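4. First Use of the Zilus Table Lamp

4.1 Before you start

Read this section to the end before you connect the lamp to the wall outlet. The lamp must stand on a flat and dry table. Do not put it on a bed, on a carpet or on a shelf that moves when you touch it.

You need the following parts from the carton:
Lamp head with neck
Base plate
Power adapter (use only the Jivanent adapter, part 114)
Hex key
Two screws, short
One screw, long (spare, keep it)

If a part is missing, please write to Gevine Service and give the number from the sticker under the base plate.

4.2 Mounting the neck

1. Lay the base plate on a soft cloth with the rubber feet up.
2. Push the neck through the round hole from the other side. The flat side of the neck must look to the front edge of the base plate.
3. Put in the two short screws with the fingers first. Both must turn easily. If one does not, take it out and start again.
4. Tighten with the hex key, a little on the left, then a little on the right, until the neck does not move.
5. Turn the lamp over and set it upright.

CAUTION: Do not use an electric screwdriver. The thread in the base plate is soft metal and can be damaged.

4.3 Choosing the place

The lamp gives the best light when the head is 26 inches over the table. With this height the light falls wide and your hand does not make a hard shadow on the paper. People who write with the right hand should put the lamp on the left side. People who write with the left hand put it on the right side.

Keep the cable behind the lamp and away from the edge of the table. The cable is 109 inches long. If this is too long for your room, make a loose loop and hold it with the fabric strip which is in the carton. Do not make a knot. 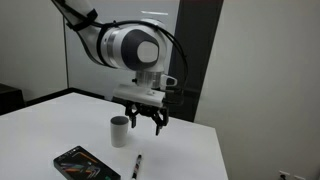 How far should the lamp be from a wall?

Leave a space of one hand between the back of the lamp head and the wall, so that warm air can go out through the slots.

4.4 Switching on for the first time

1. Connect the small plug of the adapter to the lamp. You hear a click when it is fully in.
2. Connect the adapter to the wall outlet.
3. Touch the ring on the base plate one time. The lamp comes on with low light.
4. Hold the finger on the ring to make the light stronger. Take the finger away when you are satisfied.
5. Touch two times quickly to change between warm light and white light.

NOTE: The lamp remembers the last brightness, also after a power failure. It does not remember the color. After a power failure it starts always with warm light.

If the ring blinks three times and the lamp stays dark, the adapter is not the correct one. Disconnect it at once. Please see the table of adapters in section 7.

4.5 Setting the evening timer

The timer makes the light slowly weaker and then switches the lamp off. It is set to 10:30 p.m. in the factory, but it is not active.

1. Switch the lamp on.
2. Press the small button under the head for as long as it takes until the light blinks one time.
3. Press again, short, for every half hour you want to move the time later.
4. Wait. The light blinks two times when the setting is saved.

To stop the timer, press the small button and the ring together.

CAUTION: Do not cover the lamp head with paper or cloth to make the light weaker, not even for a short time. Use the ring for this.

4.6 Cleaning

Disconnect the adapter and let the lamp become cool. Wipe the head with a dry cloth. For spots on the base plate you can use a cloth with a little water, but no alcohol and no window cleaner. The clear cover can be removed for washing. If it breaks, order cover 307 from Gevine. The cover of the older Frota lamp has nearly the same shape but does not close correctly on the Zilus.

Continue with section 5 if you have bought the lamp with the clamp.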